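Cuaderno del taller, octubre, 18:40

Bueno, por fin he abierto el pluviómetro de Ponstead, que llevaba dos semanas encima del banco mirándome mal. El embudo estaba medio atascado con agujas de pino y una telaraña enorme (¡y la araña seguía dentro!). Lo he limpiado con agua templada y un pincel y he vuelto a nivelar la base. El balancín se mueve suelto otra vez, sin ese roce feo del lado izquierdo.

Prueba de goteo: 500 ml con la jeringa grande, despacito, en 30 minutos. El registrador Plekitz ha perdido 2 basculaciones respecto a las que conté yo con el pulsador. Me vale para esta noche, pero quiero repetirla con el tornillo de tope un cuarto de vuelta más afuera.

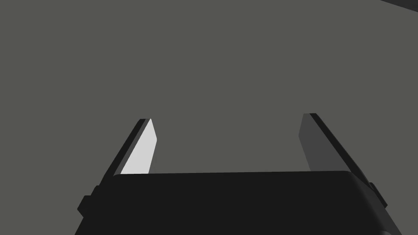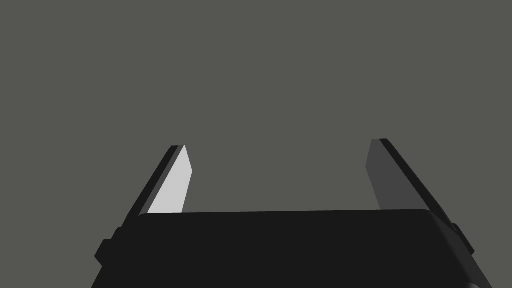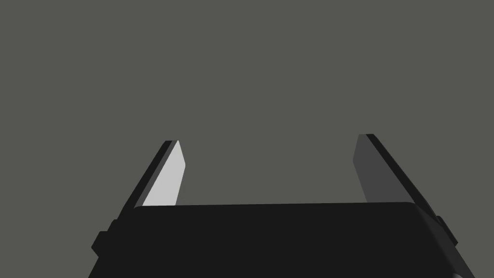
Pinza negra sobre fondo gris, render.

Rosário Salgado me ha traído las lecturas manuales de los observadores del valle. Van bastante bien, salvo la estación de Wong, donde alguien apunta la lluvia del día anterior en la casilla de hoy. Le he dicho que no corrija nada todavía - prefiero llamar primero y ver desde cuándo pasa. El día de la tormenta fuerte tienen 28 mm y los vecinos del otro lado del río casi nada, y me lo creo, porque el granizo cayó a franjas.

Pendiente: pedir juntas nuevas a Barnix, las viejas están cuarteadas. Cambiar la pila del registrador antes de subirlo. Y preguntar quién tiene la escalera larga, que sin ella no llego al anemómetro.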